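Small Kitchens, Big Boxes: What 28 Households in Ellcombe Do With Their Packaging

Term project report, final version

So I picked packaging because I was annoyed. My roommate and I had filled our recycling bin by the second morning of the week and I wanted to know if everyone else in our building was drowning in cardboard too. My advisor, Chrysoula Mavromatis, told me that being annoyed was a perfectly good place to start a project - as long as I kept a proper log. I did, mostly!

The setup was simple. I asked 28 households in Ellcombe to save every piece of food packaging they emptied in October and jot down what it had held, what it was made of, and where it ended up. Sotiris Karras from my lab section helped me design the tally sheet (the first one had way too many columns and people hated it). By the end we had 700 items logged, and I typed in every single one myself, which I don't recommend doing after midnight. 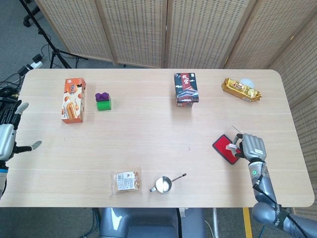 Snacks turned out to be the messiest category in my whole spreadsheet. I had one row for "snack, box" and one for "snack, bag," and then people started writing in the margins that their box had a plastic tray in it, or little sleeves, or a bag inside the box. Where do you put that? Take an orange box with rolled wafer sticks and round pastries printed along the front: from the outside you'd mark it as a snack box and move on, but my sheet also wanted to know what was inside, and the outside can't tell you. I ended up adding a "mixed" column and calling people back to sort out the ones I couldn't read.

Of the 700 items, 309 went straight into the recycling and 58 got reused at home. The rest went in the trash. The reused pile was my favorite to read through - seed starters, button storage, a drawer divider, somebody's entire spice rack.

If I ran this again I'd weigh things. A count treats a gum wrapper the same as a cereal box, and Chrysoula wrote "hmm" next to that part of my draft, so I know it bugged her too. I'd also start the log earlier in the term. Two households went away partway through and their sheets are pretty thin, but I left them in and marked them in the appendix.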